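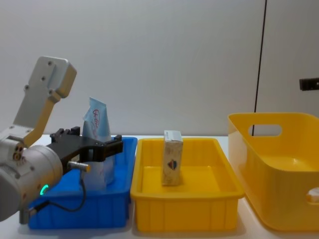

Kollton Word List: README

Kollton is a list of dialect words for food and kitchen work, collected in the villages near Jurholm. I started it because my grandmother used words which I could not find in any printed dictionary.

What is inside

The file words.csv has 400 entries, one on each line. The columns are: headword, part of speech, meaning in English, village, and speaker code. The file sources.txt explains the speaker codes. Real names of the speakers are not published.

Of these entries, 262 were heard in conversation. The others come from handwritten recipe books which families let us copy. These are marked with the letter B in the last column.

Spelling

The dialect has no official spelling. We follow the system which Archie Morrison made for his Gruvville glossary, with 2 changes: long vowels are written double, and the soft "l" is written "lj". If a speaker insisted on another spelling, it is kept in brackets after the headword. 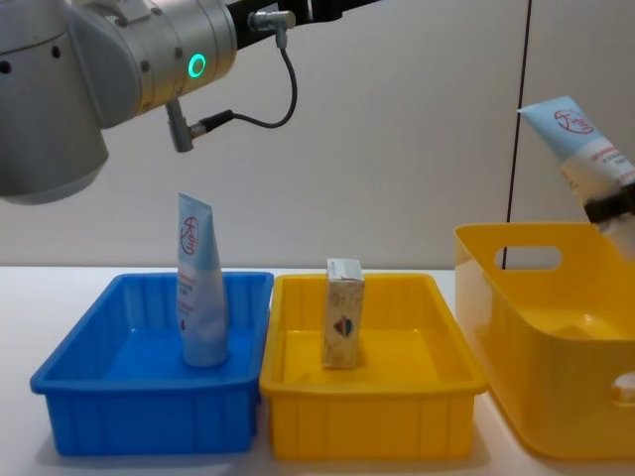 Words with several meanings have one line for each meaning, so the same headword can appear up to four times. Please do not remove these lines as duplicates. I did this once by mistake in May and it took a long evening to repair.

Known problems

The villages on the east side of Jurholm are weakly covered. Names of mushrooms are not reliable, and two speakers often disagreed about which mushroom was meant. Verbs for cutting and peeling still need a second check.

Use and corrections

You may use the list freely for study and teaching. Please mention Kollton and the version number. Corrections are very welcome, also small ones. Write the village where you heard the word, and if possible a full sentence with it.

Maintained by Sushil Maurya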